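# Chapter 7: Trays, Pouches and Small Containers

Most homes hold far more containers than the people living in them would guess. Some were bought to solve a problem. Others came free with something else, or were left over when the thing they belonged to broke. This chapter deals with the smaller ones: shallow trays, drawer inserts, fabric bags and pouches. Large boxes and shelving were covered in Chapter 6, and food storage has a chapter to itself later in the book.

By the end of the chapter you should be able to:

- tell an open container from a closed one, and say what each is suited to
- measure a tray and match it to a drawer or worktop
- sort a mixed group of small items before choosing where they will go
- clean plastic and fabric containers without spoiling them

## 7.1 Open and closed containers

An **open container** has no lid and leaves its contents in plain sight. A tray is the simplest kind. It keeps things together, stops them rolling away and can be lifted with everything still on it. Its weakness is dust, and a tray that stands out on a table needs wiping far more often than one kept in a drawer.

A **closed container** hides and protects what is inside. It may be stiff, like a tin, or soft, like a cloth bag. Soft containers have no fixed shape when they are empty. They fold down small, fit into odd corners and can be washed, but they will not stand up by themselves and they give little protection against knocks.

The two kinds are often used together. In the Brokside flat, which we follow through this part of the book, the hall table has one tray for keys and post and one cloth bag for things that must go out again, such as library cards and returns slips.
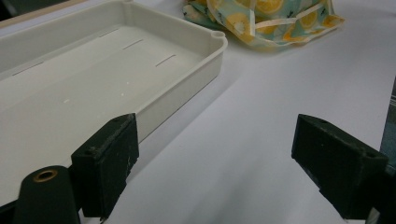 Before choosing between the two, ask how often the contents are handled. Things picked up several times a day belong in an open container. Things needed once a month can be closed away. In between there is a good deal of room for personal habit, and two people in the same house may well disagree.

## 7.2 The parts of a plastic tray

Plastic trays are usually moulded in one piece. The **floor** is the flat part that carries the load. The **walls** rise from it and may be upright or sloping. The top edge of the wall is the **rim**. Corners are commonly rounded, and this makes them easier to wipe out with a cloth.

Some trays have slots or holes. These may let water drain, let air through or take a divider. Check what they are for before you use the tray. A slotted tray is a poor choice for pins, seed or loose beads.

Pale trays show crumbs and fluff quickly. Some people dislike this, but it does tell you when the tray wants cleaning.

## 7.3 Measuring

Always measure a tray across the outside of the rim, at its widest point. A tray with sloping walls is narrower at the floor, and measuring there gives a false result. The drawer should be measured on the inside, at the front and again at the back.

In the kitchen at Prenimholm, the cutlery drawer was 20 cm wide at the front and 19 cm at the back. A tray measuring 19 cm went in but jammed before the drawer would close. One of 18 cm fitted and could be lifted out by hand.

### Activity 7A

Choose one drawer at home. Empty it on to a clean table and put the contents into groups by use. Measure the drawer as described above and write both widths in your notebook. Keep your figures, as you will need them for the plan in section 7.5.

## 7.4 Fabric bags and pouches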